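Notebook, Inau bench, fruit handling cell
February 26, 2021
Entry by L. Solheim. Å. Ekström to countersign the revised bench rules before they go into the cell binder.

Purpose of today: go through the draft working rules for the arm, strike anything we can't check, and write down what is left in a form that a new operator can follow without one of us standing there. The draft had 18 rules. Several said the same thing in different words, and two referred to the old Vellska mount, which we no longer have.

1. Approach and stop

Speed cap near the bench surface stays at 70 mm/s for anything below the approach height. Åsmund wanted it lower for the first run after a fingertip change. Agreed, but written as a separate line in the fingertip procedure so the cap itself is a single number everywhere.

Stop button tested before the first run of each session, with the arm moving slowly in free air. Testing it with the arm parked doesn't count. The draft said "regularly", struck.

Hands stay out of the reach area while the drives are enabled. Placing or moving an item means drives off first, including when it is only a nudge. I have broken this one myself and so has everyone else who has used the cell. Pausing the program is a different state from drives off and the rule now says so. The Pandberg panel shows the two in nearly the same colour, so check the word on the panel as well as the light.

2. Start-of-session checks

Order as follows, one person doing the checks and the same person signing:
Fingers open and close through full travel, no grinding.
Screws on the finger brackets and outer mounts checked by hand driver. No power driver.
Camera view checked with fingers open. Both tips must be in view.
Surface view recorded with nothing between the fingertips.
Cables traced from the wrist back to the box. Any cable lying within reach of the arm is noted in the log, then moved or tied.
Tray seated where the program expects it.

The surface view was optional in the draft. Made it required. It costs a minute and gives us something to compare against when the shading across the bench shifts and the segmentation starts finding edges that aren't there. We lost most of run 209 to that and had no reference view to go back to.

3. Items

One layer only, no stacking. Items placed with clear surface around each one wide enough for a finger to come down. The draft gave a figure in millimetres, which nobody measured. Replaced with a spacer block kept on the shelf, width 4 cm. If the block fits between two items, the gap is acceptable.

Mixed shapes in every set. A run on round items alone tells us little about grasp width, and we have passed the cell on easy sets before. Minimum is now one long item and one small item along with the round ones.

Stems and leaves: log which way they point if they stick out to one side. The grasp planner treats them as part of the body and will try to centre on the lot.

Tape on the bench surface: remove before a recorded run, or enter it in the log with its position. Clear tape is worse than coloured for this, as it throws a pale patch that moves with the lighting. Same rule for specks and crumbs large enough to show in the wrist view.

4. Grip force

Åsmund and I do not agree here yet. He would set one low limit for all items and accept drops. I would keep a limit per class — soft skin, firm skin — with the class entered by the operator. His objection is that a wrong class entry gives the high limit on a soft item, and that is fair. Interim rule: low limit by default, the higher one only with a second person confirming the entry. Review in April when the Thongsuk pads have had some use.

5. Records

Each log line carries operator, program version, item set, limit used, and any departure from these rules. A departure that is written down is acceptable. One that isn't voids the run. Wrist views go in with the line they belong to.

Rules left after the above: 11. To do: reprint card for the cell door, remove the Vellska page from the binder, make a second spacer block.

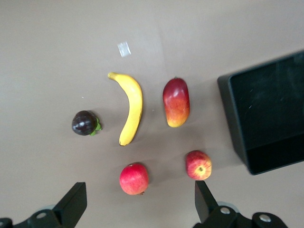
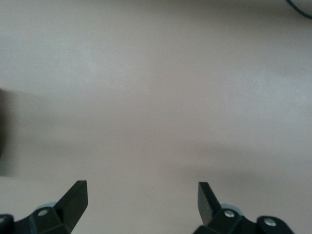 Wrist camera views, fingers at the lower edge in both. First: mixed set with tray at right, clear tape on the bench (see section 3). Second: clear surface between the fingertips, cable at upper right (see section 2).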